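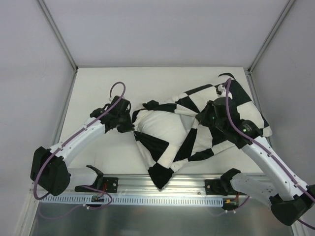
Black dye bleeding into white on a checkered fleece robe

I bought a plush robe with big black and white squares in February. The label says wash cold with like colors, but what are like colors when it is half and half? After the second wash the white next to the black has a gray cast. My washer is an older Oltmanns with only warm and hot on the quick cycle. Is it ruined?

Posted by humunska_hill, 192 views

pestham_laundry
Probably not ruined. Don't put it in the dryer until the gray is gone, since heat can set loose dye. Soak it in a tub of cold water with oxygen bleach, the powder kind, for as long as the package allows. Change the water if it turns gray. Then run it alone on the longest cold cycle you have and hang it up right away. Don't leave it sitting wet in the drum, where black is pressed against white.

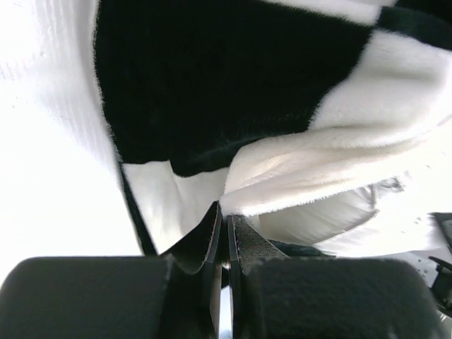 Can I use regular chlorine bleach if I only dab it on the white squares?

It will creep into the black and leave brown edges. Stick with oxygen bleach.

tubsoaker100
vinegar. works every time

dedero1611
Vinegar won't lock in dye on polyester, and most plush robes are polyester. I'd check the fiber tag first. If it is polyester, the gray may be lint and detergent residue, and an extra rinse with no soap might clear it. Skip fabric softener too, it mats the pile. Mine took two rinses.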